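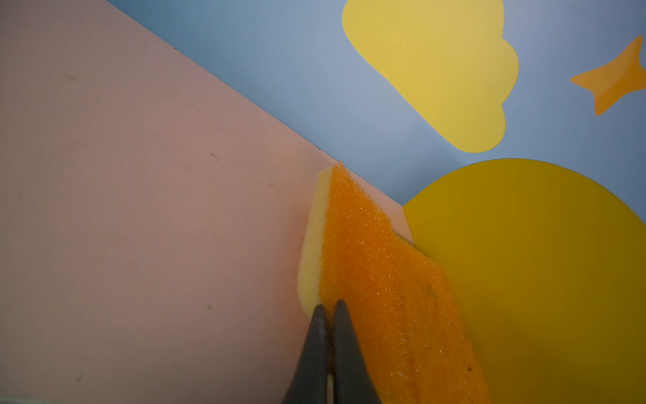 4 min read

I met Nektarios Karagiannis on a Saturday, 9/12/20, and he talked about sponges for most of the first hour. I'd come to ask him about Tasus, the planning software he writes with Aldo Testa at Titden, and I had a whole page of questions about search trees. I think I got to two of them.

"Everybody wants to talk about the planner," he told me, pulling his laptop around so I could see it too. "The planner is fine! The planner thinks it's holding a box. Then you give it a kitchen sponge, yellow foam on one side and that orange scrubby stuff on the other, and suddenly you have a box that bends."

I asked what the software does about that. Quite a lot, as I learned, and most of it happens after the fingers close. Tasus starts with an ordinary motion plan, the kind that assumes everything is rigid, and then keeps a second little model going that guesses where the free end of the object is. The guess gets updated from the wrist camera 32 times a second. If the guess and the plan drift too far apart, the arm slows down and the planner gets asked for a new path.

"It used to stop dead," Nektarios said. "Every time. Aldo hated it, he said it was like riding with my uncle."

Aldo had wandered in with coffee by then (he handles the perception side) and didn't deny it. He's the quieter of the pair, but ask him about color and he'll go all afternoon. The first version of his segmentation code leaned on color much too hard, he said, and it did great over a plain gray bench. So he started testing over busy backgrounds, with big flat shapes in pink and light blue and yellow, a cloud, a circle, a star. Yellow foam near a yellow circle was the one that got him.

"I had a mask that was half sponge and half circle," he said. "The planner believed me. It thought we'd picked up something the size of a dinner plate."

"I did believe him," said Nektarios. "That was my mistake."

The fix took them 8 weeks, and I'm going to mangle it a bit, so forgive me. The old code looked at each picture fresh. The new code remembers that the sponge is pinched between the fingers, so whatever belongs to the sponge ought to travel with the gripper, and whatever belongs to the background ought to slide past. Aldo calls this the boring answer. He also threw in texture, which helps on the rough orange side and does next to nothing on the smooth foam.

I wanted to know how they test all this without going crazy. They have a replay tool named Zosmont, and I got a tour! You load a recorded run, drag a slider, and see the camera view next to what the planner believed at that moment. They've got 3,000 recorded runs in there now, and each code change gets played against the whole pile overnight. Nektarios reads the failures over breakfast, which sounds grim to me, but he seems to like it.

"The logs were text files before," he said. "Just numbers. I'd be looking at a joint angle thinking, okay, but where was the sponge?"

The name Stamatopoulos kept coming up as we talked, and I finally had to ask who that was. It's a module. It decides when to give up on a grasp and set the thing down, and Nektarios named it after the street he lived on as a student. Aldo has been trying to get it renamed ever since, mostly because he's the one who has to type it.

I asked them both what still bugs them. Aldo said shadows, right away. Yellow goes kind of olive where the light drops off, and his code doesn't always agree with itself about what it's looking at. Nektarios took longer. He'd like the planner to know how hard the fingers are squeezing, and right now that number lives in the gripper driver and never makes it upstairs.

"It's a day of work," he said.

"You said that in the spring," said Aldo, and went to get more coffee.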